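4. Adding your music charts to Grilon

Chart file first, then the birthdays. Other way round and the matching fails.

1. Open Gashi, pick Import, choose your chart file. Max 830 rows.
2. Set the country. US and UK go in seperate lists.
3. Type the week number, not the date.

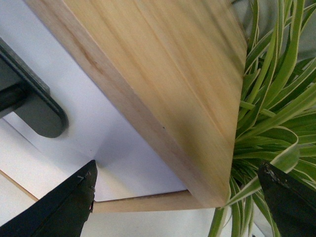 4. Hit Match. Takes almost 40 seconds - don't close the window.
5. Check the top 6 songs against your paper list.

Note: ties show up as one song. Fix by hand under Edit.

CAUTION: Clear All wipes both countrys. No undo.

Stuck? Ask Vesna Leka, mornings only.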